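Perchero de pie Altora, madera, altura completa

Butness — Hogar y recibidor

Llevaba meses queriendo meter en el catálogo un perchero de pie que me gustara de verdad, y no uno de esos que compras con prisa y que a la primera gabardina mojada se te vienen encima. Ya tuve uno así en casa (lo heredé de un piso compartido, con eso lo digo todo) y juré que en mi tienda no entraría nada parecido. El Altora es el que tengo ahora mismo en mi recibidor, y me tiene contentísima.

Es un perchero alto, de madera, con colgadores repartidos por la parte de arriba. Los colgadores son largos y salen un poco hacia arriba, así que el abrigo se queda donde lo dejas aunque lo cuelgues de mala manera al entrar cargada con la compra. Yo no uso nunca la trabilla del cuello, lo confieso, cuelgo por donde caiga, y tampoco pasa nada.

Qué le cuelgo yo

De todo, la verdad. En invierno, dos abrigos gordos, la bufanda, el bolso grande y el paraguas plegable. En abril empieza el lío, porque por la mañana sales con chaqueta y a las tres vas en manga corta, y el perchero acaba con una capa de ropa de cada estación. Un truco que me dio una clienta, Parveen Munshi: lo que pesa, repartido en lados opuestos, y lo ligero donde quede sitio. Ella lo tiene en la entrada de una consulta, con gente colgando y descolgando todo el día, y me escribió un martes a las ocho de la mañana para contarme que pedía el segundo. ¡Eso es una reseña y lo demás son tonterías!

Montaje

Viene en una caja larga y bastante estrecha. Dentro están el poste en dos tramos, las patas, los colgadores y una bolsita con la tornillería y la llave. Yo tardé lo que dura un café largo, y soy de las que dejan las instrucciones para el final. Mi consejo: monta primero las patas con el tramo de abajo tumbado en el suelo, sin apretar del todo, ponlo de pie, comprueba que apoya bien y entonces aprietas. A las dos semanas dale otra vuelta a los tornillos, que la madera se asienta.

Si tienes el suelo un poco torcido —el mío es de casa vieja y tiene sus cosas— pega un fieltro debajo de la pata que baile. En la caja van cinco, uno de repuesto.

Limpieza

Un paño apenas húmedo y otro seco detrás. Nada de limpiacristales ni de multiusos, que dejan la madera mate a corros. Una vez al año le paso un poco de cera incolora, la Visen en lata pequeña, que también tenemos en la sección de cuidado de la madera. Huele de maravilla y cunde muchísimo.

Compañeros de recibidor

Mucha gente se lo lleva con el banco zapatero Iwasaki, que es bajito y cabe justo al lado. A mí me gusta más con una cesta para los zapatos y ya está, pero reconozco que el banco es comodísimo para atarse las botas. Si te llevas los dos juntos, te los mando en el mismo envío.

Y las gorras, que me lo preguntáis mucho. Sí, se sujetan bien. Por la visera o por la tira de atrás, como prefieras, y no se deforman como cuando las aplastas en un estante. En mi casa hay un adolescente, así que el tema está muy probado.
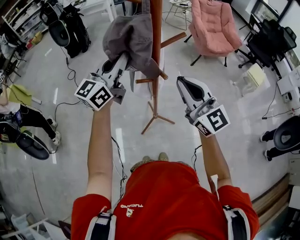 Gorra gris en uno de los colgadores del perchero de madera.

Datos prácticos

Referencia: Altora 2000
Material: madera
Uso: interior
Contenido de la caja: poste en dos tramos, patas, colgadores, tornillería, llave y 5 fieltros
Precio: 195 €, IVA incluido

Envíos y devoluciones

Sale del almacén al día siguiente si pides antes del mediodía. La caja abulta, avisa si vives en un quinto sin ascensor y lo hablo con el transportista. Para devolverlo, guarda el cartón original unos días, por favor, que sin él no hay manera de que viaje protegido. Las dudas, al correo de la tienda, que las contesto yo misma, normalmente por la tarde.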